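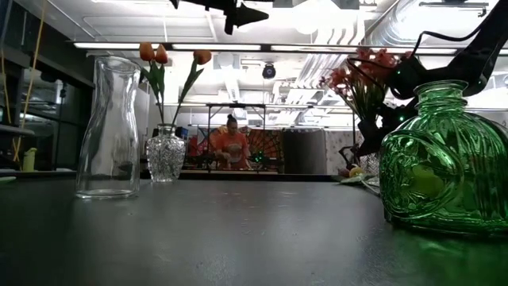 Tulips, cut crystal and green glass on the flower bench at the Rirnix lab in Lulthorpe.

Robots get the hang of glass vases at Lulthorpe lab

29 October 2026

I'm terrible at arranging flowers. I buy a bunch, plonk it in whatever is clean and then wonder why it all flops to one side. So when the team at Rirnix asked if I'd like to come over and watch robot arms try the same job, I said yes before I'd finished reading the message!

The lab has been working on this since August, and they've now put out a short report on how it's going. The part they're excited about is the glass. Putting a stem into a vase sounds like nothing much, but a clear vase is a horrible thing for a camera to look at. You get highlights running down the sides, you see whatever is behind it all bent out of shape, and with a shiny table you get a faint second vase underneath. A person hardly notices any of that. The robot's software used to get in a right muddle about where the rim was, and it would push a stem down the outside of the neck quite happily.

Wiremu Rakena, who leads the work, told me their first go was to teach it everything on one plain vase. People steered the arms through the job by hand, over and over, until they had 560 recordings, and the software learned to copy the movements from those. It got very good at that one vase. Then they brought in some they'd found in the charity shops in Brunton and it fell to bits (the software, that is, though I gather a vase or two went the same way).

For the new version they kept the number of recordings at 560 and changed what was in them. The vases get swapped all the time: plain, cut, ribbed, tall, squat, coloured. They also get shuffled about between goes so that one often stands partly in front of another. Wiremu calls it "making the bench untidy on purpose", and I'd like that on a sign for my kitchen.

They also did something I thought was rather clever. When a stem misses the neck, the person steering doesn't stop and start again. They carry on, back the stem off, have another look and put it in, and all of that stays in the recording. The old recordings had the misses trimmed out, so the software had never seen what to do after one. Wiremu reckons this has helped at least as much as the odd vases, but he was careful to say they haven't tested the two changes separately yet. That's next on the list.

And the result? They ran 100 tries with each version, using vases neither had seen before. The old one got the stem in on 60 of them. The new one missed only 2, both with the same narrow-necked bottle, which Wiremu now refers to as "that bottle" in a tone I recognised from my own dealings with the printer.

I had plenty of questions, mostly daft. Why artificial flowers? Because real ones bruise and droop, and by the afternoon you'd be testing on something quite different from what you had in the morning. Will it do real ones? They want to try, starting with tulips, but the stems bend a lot more and the grip would need to be much gentler. Does it know what looks nice? No, not in the least. It puts the stem in the vase and that's its lot, so florists needn't worry just yet.

What they're after in the longer run is glass in general. A robot that can cope with a crystal vase in front of a bright ceiling should have a better chance with tumblers and jars, or the sort of bottles a small lab has to wash and rack every day. The group at Sturkton they share their recordings with is already trying the same approach on drinking glasses. I was told it's early days there and the first tries were wet ones, for which somebody had to fetch a mop.

I did get a turn at steering an arm myself. It's much harder than it looks! Your hand thinks it knows how far away the rim is and your hand is wrong. I got one stem in after a lot of muttering, and Wiremu very kindly kept the recording, misses and all, so there may be a little bit of my flower arranging in the next version. Sorry in advance.

The report is free to read on the Rirnix website, and the recordings will follow once they've been tidied up and labelled. If you're local and fancy having a go, the lab is looking for more people to steer, and you don't need any experience with robots or flowers. Drop them a line through the contact page.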